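Steketbridge Public Library @ Steketbridge
1/7 The Library will adopt a new schedule of opening hours for the winter season, beginning in October. The posts that follow set out the changes for borrowers, for study room users and for families attending children's programs.

2/7 The Main Reading Room will open at 9:00 a.m. and close at 7:00 p.m. The Dalgleish Branch will open at 10:00 a.m. and close at 6:00 p.m. Book drops at both buildings remain open at all hours.

3/7 Loan periods are unchanged. Books may be kept for four weeks and films for seven days. An item may be renewed two times unless another borrower has placed a hold on it. Renewals may be made at the desk, by telephone or through the Esora catalog.
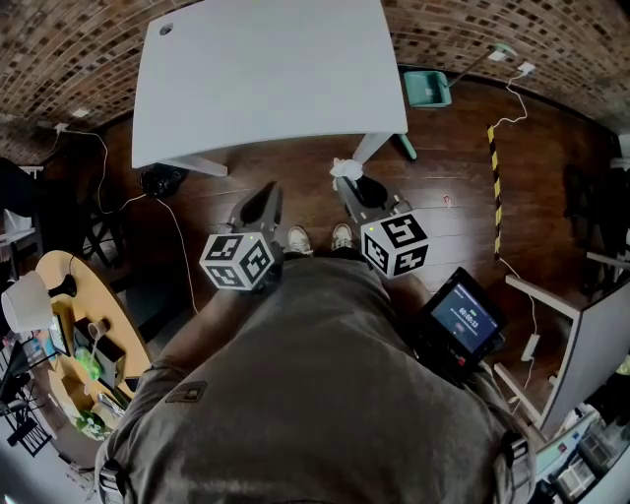 Page last changed: October, 4:15 p.m.

4/7 Study rooms may be reserved for up to two hours per visit. Reservations are held for 15 minutes past the start time and then released to the next person on the list. Food is not permitted in the study rooms. Covered drinks are allowed.

5/7 The local history collection has been moved to the second floor of the Main Library. It now includes 495 maps, deeds and letters given by the Hepburn family. Original papers may be viewed by appointment with Greer Hepburn, Local History Librarian. Pencils only, please. Copies are made by staff at the posted rate.

6/7 Children's story hour moves to 10:30 a.m. at both locations. Children under the age of seven must be accompanied by an adult at all times. Registration is not required, but groups of more than four children are asked to notify the Children's Desk in advance.

7/7 Overdue notices will continue to be sent by mail and email. Borrowers who have changed their address should update their records before the new schedule takes effect. Questions regarding hours or accounts may be directed to Shona Ogilvie, Head of Public Services, at the Main Desk.

Correction to 2/7: the Dalgleish Branch book drop will be locked during repaving of the parking lot. Items may be returned to the Main Library until the work is finished.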